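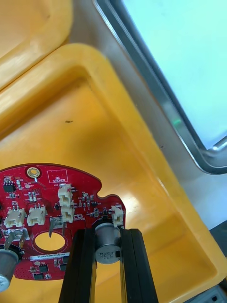 Istudura is finally getting its own drop-off for small electricals, and I'm more excited than a grown adult should be. The council confirmed it last week, and from April you'll be able to take your dead toasters, kettles, hair dryers and tangled chargers to a proper collection point at the old bus depot on Wike Road, instead of driving half an hour to the big tip and queuing behind everyone's hedge clippings. If you're wondering what there is to save in a broken gadget, have a look at that round red circuit board in its yellow tray, packed with parts, with a silver capacitor standing up on it. There's metal in boards of that sort, and a lot of it from round our way goes in the black bag and gets buried or burned.

The scheme is called Clultanard (I asked twice how to spell it, and I still had to look it up to write this). It's run by Fister, the same firm that empties our glass banks, and they've signed up for two years to begin with. After that the council will look at how much has come in and decide whether to keep paying for it. I'd have liked a longer promise, but two years is enough time for people to get into the habit, and I can think of a few services round here that started as a trial and never went away.

What you can take is fairly simple. If it has a plug, a battery or a cable and you can carry it under one arm, it's in. So that's irons, radios, electric toothbrushes, games consoles, fairy lights, old phones, the lot. Fridges, tellies and washing machines still have to go to the big tip or be collected from your house, and the collection charge for those isn't changing. Light bulbs are in too, which surprised me, but they go in a separate box by the door and they'd like you to wrap them in newspaper first.
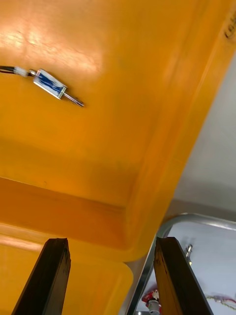
Do you have to book a slot? Booking isn't needed for the depot, and you can just turn up while the gates are open, on foot or by car.

I know a lot of us got used to booking for everything this year, so that's a nice change. The gates will be open from eight in the morning until early evening, and there's a bay to pull into so you don't block the buses. I did ask about the potholes by the entrance and was told they're "on the list". Make of that what you will - I've been driving round the big one by the bollard since my eldest was at primary school.

There'll also be pink bins around town for the really small stuff, such as cables, batteries and dead earphones. One is going in the library, one in the leisure centre and one outside the Co-op, with more to follow in the villages if those three fill up. Wike is first on the waiting list, and about time too! There's no bus from Wike after tea and it always seems to be last in line when anything new is handed out. I've got a cousin out there who has been storing flat batteries in a biscuit tin for so long that she needs a second tin.

Part of the plan I hadn't expected is the repair shelf. Anything that comes in looking fairly decent will be set aside and tested, and if it works, or can be made to work without much bother, it'll be cleaned up and sold cheaply from a little shop at the side of the depot. Fister ran something like it in another town before this one and sold over 600 items in the first year, mostly lamps, radios and kettles.

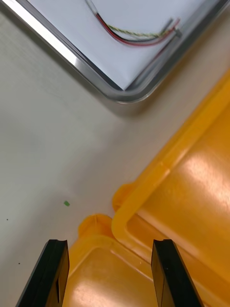

The shop money stays in Istudura, by the way, and goes towards the running costs. Prices haven't been set, but the woman I spoke to on the phone said she'd be cross if a kettle went for more than a few pounds. Everything will be safety tested and have a sticker on it to say so, and you'll get a month to bring it back if it packs up on you. I've already got my eye out for a radio for the kitchen, mine having taken a swim in the washing-up bowl.

Not everyone is pleased, I should say. There were 285 replies to the council's survey in the autumn, and a fair few came from people living on the streets behind the depot who are worried about traffic and noise. I do have some sympathy, I wouldn't fancy vans reversing outside my bedroom window either. The council says lorries will only come and go during the day and will use the Wike Road side, and there's meant to be a new fence along the back before anything opens. I'll be going down to see if it appears.
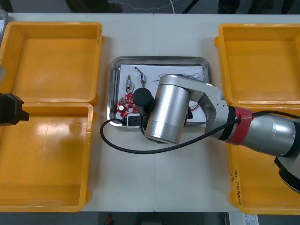 Will it cost households anything? Dropping things off is free for anyone living in the council area, and there's no charge for using the pink bins either.

Businesses will have to pay, though the smallest shops get a reduced rate, and you'll need to ask Fister for a price. A leaflet is going out to every house in the new year with the opening hours and a map on the back. They've also put 1000 fridge magnets on order with the list of what's allowed, which you can pick up at the library desk when they arrive. I want one.

Posted Dec 20, 2020 in Local News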